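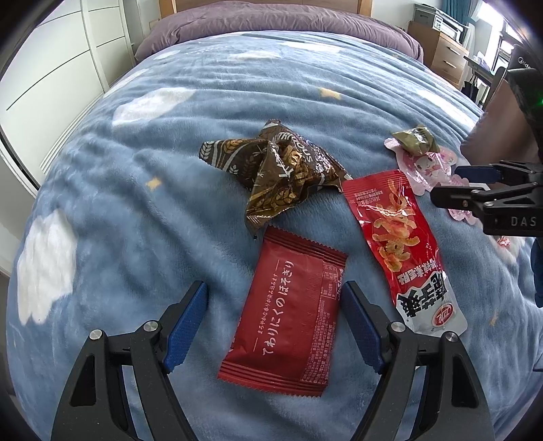

Stelberg opens restored salt road to walkers

The district of Stelberg has reopened the upper section of its old salt road to visitors, after works lasting three summers. The route, which once carried salt and wool between the river port of Urkis and the hill villages to the north, may now be followed on foot along its full length of 172 kilometres.

The road crosses a part of the country that few foreign travellers reach. Stelberg lies between the Mikuš hills and the broad valley of the river Skolteck, with a population spread thinly over farms and small market towns. Winters are long and the higher passes are usually closed by snow until April. Rye, sheep and timber remain the main sources of income, although the number of guest houses has grown steadily over the past decade.

Work on the upper section included the repair of drainage channels, the rebuilding of two stone bridges and the placing of 312 waymarkers. The markers carry the distance to the next village and the height above sea level. The highest point, at the Mikuš pass, stands at about 1,000 metres.

Kvido Slanina, head of the district tourism office, said that the route had been kept as close as possible to its historical course.

"In two places the original line ran through land that is now farmed, and the path has been moved to the field boundary," he said. "Walkers will otherwise follow the road that the salt carriers used."

Overnight stays are available in most of the villages along the way. Rooms should be booked in advance during July and August. Walkers are asked to carry enough water for the stretch between the Skolteck crossing and the pass, where there are no springs. Dogs are permitted on a lead.

Urkis can be reached by train from the capital, with a change at the provincial border. A local bus meets the morning arrival and continues to the start of the route. The return service from the northern end leaves at 4.15 pm and runs from May until the end of October.

Printed maps, in English and German, are on sale at the tourism office in Stelberg and at Urkis railway station.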